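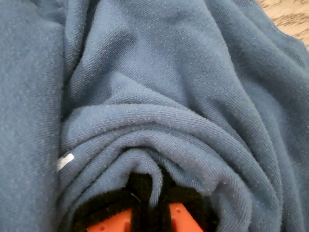
Thursday, late

Back from the hill at Polurau with sore shoulders and a sunburned nose, and I'm writing this before I fall asleep on the couch. Only got two flights in, but the second one, oh boy!

The morning was a bust. Wind was coming over the back, so we all sat in the parking lot drinking bad coffee and arguing about reserve repacks. (Mine is overdue. I know. It's on the list.) By noon the streamers at launch had swung around and people started laying out their wings. I let a few go ahead of me and watched where they went up, or mostly where they didn't. First flight was a sled ride, straight down to the landing field, ten minutes if I'm generous, and then the long hot walk back up because the shuttle had already gone.

Second one I launched a little after three. Sloppy inflation, left side came up slow, had to stop and do it over with an audience. Then I turned right toward the quarry and the vario started chirping and just kept on! I ended up 400 feet over launch, which is my best at this site, and I stayed up there long enough for my hands to get cold. Next time the thicker gloves. I could see all the way to Pullum and the water tower. I thought about going for it, I really did, but I'd have been crossing the trees low and I don't trust myself with that yet.

Landing was fine. A bit fast, ran it out, no grass stains.

The Stundero harness is still bugging me. The chest strap works itself loose and the left leg loop rubs when I hang in it too long. The shop in Long wants 95 dollars to swap the buckles and that seems steep, but I've been putting it off since spring and I'm tired of tugging at it in the air. Will call them tomorrow if I remember.

Wing is still in a heap in the trunk. Should go fold it properly. Not tonight.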